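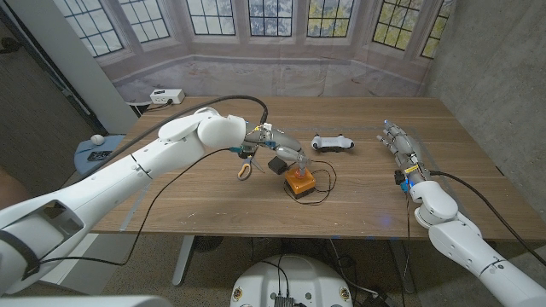

El buzoneo y el ensobrado de propaganda electoral en el domicilio de los afiliados exigen una preparación mínima del espacio de trabajo, que la Secretaría de Organización de la agrupación local de Prudidier detalla en las presentes recomendaciones. Se utilizará una mesa amplia y estable, despejada de vajilla y manteles. Sobre ella conviene dejar a mano unas tijeras, como las de mango amarillo sobre la madera clara, para abrir los paquetes de la imprenta. Los folletos llegan en mazos de 400 unidades y no deben mezclarse los de distintas secciones censales.

Doblado. El folleto se dobla en tres partes, con el lema hacia fuera. Para marcar el pliegue se pasará el dorso de una cuchara o una regla plana, nunca la uña, que ensucia el papel satinado. Se desaconseja doblar más de cinco hojas a la vez.

Cierre de sobres. Los sobres engomados se extienden en abanico, con las solapas a la vista, y se humedecen de una sola pasada con una esponja de cocina bien escurrida. Acto seguido se cierran y se colocan bajo un peso durante diez minutos. Si la goma ha perdido adherencia, se empleará barra de pegamento. No se admite cinta adhesiva ni grapas.

Engrudo para cartelería. Se disuelven 58 gramos de harina en un vaso de agua fría, se añade la mezcla a medio litro de agua hirviendo y se remueve a fuego lento hasta que espese. Una vez frío, se conserva en el frigorífico un máximo de tres días, en recipiente rotulado. Los cubos y brochas se lavarán el mismo día con agua templada. La colocación de carteles se limita a los espacios autorizados por el Ayuntamiento.

Almacenamiento. Las cajas se guardarán en lugar seco, separadas del suelo y lejos de radiadores. La sección de Valentini, que tiene asignados unos 2000 envíos, recogerá su material en septiembre. El sobrante se devolverá a Ottar Amundsen, responsable de materiales, con indicación del número de ejemplares. Las incidencias de impresión se comunicarán a Blair Kinnear antes de abrir un nuevo mazo.

Entradas relacionadas
Cómo limpiar restos de cola en farolas y paneles
Reparto de zonas: Elora y Flekach
Conservación de pancartas de tela
Normas de uso del local de la agrupación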